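Hiring a van or people mover: changes to how we book

Members who hire through the Mansour depot will notice a few changes from April. Kanchan Thakur has been dealing with the hire desk on our behalf and has put together these notes, which replace the sheet that went out with the last renewal.

The depot now keeps two kinds of larger vehicle. The Brondari is the 11-seat people mover most of you know, with the sliding door on the kerb side and the fold-down step. The Trondus is a panel van with a row of seats behind the driver and a long cargo floor. If you are carrying people, book the Brondari. If you are carrying camping gear, bikes or furniture, book the Trondus and ask for the tie-down straps when you ring. They are not left in the van any more.

Bookings for either vehicle need to be made by phone or at the counter. The online form still only handles cars. Have your member number and licence handy, and give the names of everyone who will be driving. A second driver costs nothing extra if the name goes on at the time of booking. Adding someone later means a trip back to the desk.

The bond on both vehicles is now $1,000, held on a credit card and released after the vehicle has been checked in. Debit cards are accepted, but the money comes out of your account and can take a few days to return. The excess in the event of damage is $2,000. You can pay a daily fee to lower it, and the desk will quote you for the length of your trip. Tyres, windscreens and the roof are outside the reduced excess, so watch your height in car parks, particularly in the Trondus.

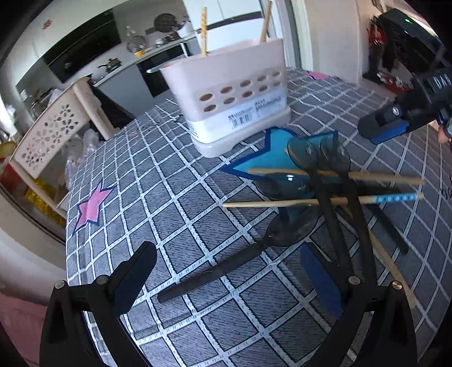
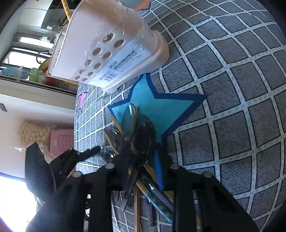 Chopsticks in the pink drainer, and scissors among the utensils.

Fuel is full to full. There is a servo on Grornholm Road, a short drive from the depot, and it is worth keeping the receipt. Both vehicles run on diesel. The cap is marked, but please check before you fill up, as the wrong fuel is treated as damage and the whole excess applies.

On the question of towing, the answer is no for the Brondari. The Trondus has a tow bar and may be used with a small box trailer if you mention it when booking. Caravans and boats are not covered.

Child seats can be fitted in the middle row of the Brondari only. The anchor points in the back row are hard to reach and the desk would like us to stop using them. You can bring your own seat or hire one, and you will be asked to fit it yourself in either case. Leave extra time at pick-up if you haven't done it before.

After-hours returns are still possible. Park in one of the marked bays, write the odometer reading on the yellow card and put the card and keys through the slot beside the roller door. You remain responsible for the vehicle until the desk opens and it has been checked, so take a few photos of each side before you leave.

Gravel roads are fine if they are council maintained. Beach driving and four-wheel-drive tracks are not allowed in either vehicle.

Questions about a member booking can go to Kanchan through the office. For prices and availability, please ring the depot directly.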